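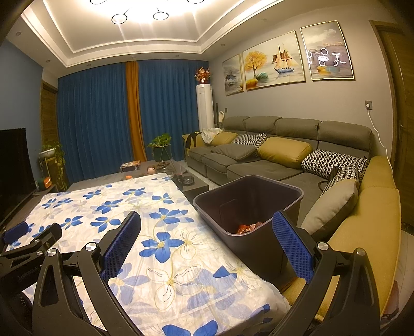 A living room with a wastebasket out and pillows on the sofa.

Come tidy with us! Preltby is looking for people for the fall round of home resets

Preltby is a small home-help outfit. We go into lived-in houses and apartments and get the everyday rooms back into shape: living rooms, mostly, with a good number of kitchens and hallways and the occasional sewing room that has swallowed its own sewing machine. We don't do deep cleaning, we don't do windows, and we don't haul furniture. We pick up, put back, fold, empty, wipe, straighten and fluff. It's satisfying work, and we have more of it coming in October than the current crew can handle.

We have 7 places to fill. If you are the person who starts straightening the pillows at a friend's house while they're making the coffee, please read on.

What the work is like

You'll work in pairs, always. One home in the morning, sometimes a second one in the afternoon, and no more than that in a day. A living room visit usually starts with trash, so the wastebasket comes along with you from one end of the room to the other. Wrappers, crumpled paper, orange peel, receipts the client has said can go. After that come clothes. Every sofa we have ever met has had a jacket on it, and jackets go to the hook or the closet the client shows us on the walk-through.

Then the surfaces. Coffee tables collect everything: a piece of fruit, a toy or part of a toy, a box of something, a tray that started out tidy and then got used for all the things that had no tray. Glass tops get cleared completely and wiped before anything goes back. If there's a tablecloth, we lift it, shake it outside, check for stains and lay it again with the edges even. (Bernice Opoku can lay a tablecloth straight on the first throw and will teach you if you ask. The rest of us tug at the corners.)

And then the sofa, which is the fun part! A big sectional can have four or five kinds of cushions on it, plain ones and patterned ones and bolsters, and a room really does change once they're back where they belong. We use the client's own arrangement if they have one. If they don't, we offer two and let them choose. Cords and chargers get coiled and set on the side table, never pushed down between the seats.

We finish with a slow look around from the doorway. Picture frames level, cords back behind the furniture where they were, wastebasket emptied and returned to its spot, any "not sure" items together in one basket for the client to go through.

The "not sure" basket

This gets its own heading, as new people ask about it more than anything else. We don't throw away anything that could matter to someone. A doll's head on the coffee table looks like nothing much to you and may be the most important object in the house to a four-year-old. A flat box could have puzzle pieces in it, or somebody's grandmother's buttons. If you can't tell, it goes in the basket. The client has the last word on every item, and we have never once minded a full basket.

Who we're looking for

You don't need experience in cleaning or organizing. Of the people who joined last spring, one had been driving a school bus and another had just finished raising three boys, and both are terrific at this. We do need you to be:

- able to be on your feet for three hours at a stretch, with bending and some kneeling
- comfortable in other people's homes, including homes with dogs
- discreet. You will see mail, medicine and laundry, and none of it leaves the house with you, in conversation or otherwise
- able to get to addresses in Distby and the streets on the Luvov side of the river. The bus covers most of it. A bike covers all of it
- 18 or older

A driver's license is handy for a couple of the roles but please don't hold back if you haven't got one.

Languages other than English are very welcome. Mekdes Adugna runs a good share of our visits in Amharic and has a waiting list for them, so if you speak it too, say so in your first line!

Hours and pay

Regular crew work between three and five visits a week. Mornings start at 8:45 at the client's door, and afternoon visits begin at 1:30. You tell us by the 20th which days you can do the following month, and we build the schedule from that. Evenings are rare. We don't work on public holidays.

Pay is the same for everyone doing visits, new or not, during the first season. There's a settling-in payment of 600 after your first full month, and another 700 if you stay through to the end of the spring round. Travel time between two homes on the same day is paid. Bus fare is paid back with a ticket or a screenshot. You'll get two aprons, a caddy with cloths and spray, and indoor shoes in your size, all of which you keep.

Training

Two paid days before your first visit. The first is at our practice room above the Bogale store, where we have a secondhand sofa, two tables, shelves and a truly enormous collection of odds and ends. Hrefna Kjærgaard messes it up before you arrive and she takes this very seriously. You'll reset it twice, once on your own and once with a partner, and we'll talk through what you did and why. Most people are surprised at how different their two rounds look.

The second day you shadow a pair on a real visit, with the client's agreement. You can pitch in as much as you like. Afterward we have lunch together and you can ask anything, including the awkward questions about money or about what to do when a client's teenager won't get off the sofa.

We also cover a few practical things: lifting without hurting your back, which sprays never to use on glass or on upholstery, how to handle a spill you didn't cause, how to handle one you did. Breakages happen. We're insured for them, and the only thing we ask is that you tell us and the client straightaway.

What our clients are like

All sorts. New parents, people recovering from surgery, people who work nights, older couples whose kids come home for a week and leave half a suitcase behind. Last year's visits added up to almost 3000 hours across the whole crew, and a big share of that was with households who have us back again and again. You do get fond of them. Huguette Gauthier has been going to the same apartment every other week for so long that she knows which bolster goes on which end without looking.

Some homes are very full and some have hardly anything out of place. We don't comment on either. The tone we go for is the one you'd want from a favorite cousin who came over to help: cheerful, quick, a little chatty if the client is chatty, and quiet if they'd rather read in the other room.

Also wanted: homes to practice in

If the work isn't for you but you have a living room that could use a couple of hours, we'd love to hear from you as well. Shadow days need real rooms. It's free, a trained pair is always in charge, and someone from the household has to be home the whole time. Please don't tidy before we come! A room with the cushions everywhere and a few days' worth of stuff on the table is exactly right. We can take homes up to the third floor without an elevator.

How to apply

Write to Saron Gebru at the Preltby office, or leave a note for her at the Bogale counter. No résumé needed, though you can send one. We'd like:

- your name and a phone number
- the days and times you could usually work
- any languages you speak
- any allergies (pets, dust, scented products)
- a few lines about a room you once put back in order, anybody's room, any size

That last one is our favorite part of reading applications, so take your time over it. A toy corner is fine. Your dad's garage is fine. One of our best people wrote about the glove compartment of a van.

Saron answers everyone within a week. If it looks like a match you'll be invited for a short chat, usually half an hour, over tea in the practice room. You'll meet at least one other person from the crew, and you're welcome to bring someone along. We'll have everybody placed before the October visits begin, and anyone we can't fit in this time goes to the top of the list for spring if they'd like.

Questions about hours or pay go to Saron too. Questions about the practice homes go to Hrefna, who is best reached before 10 in the morning.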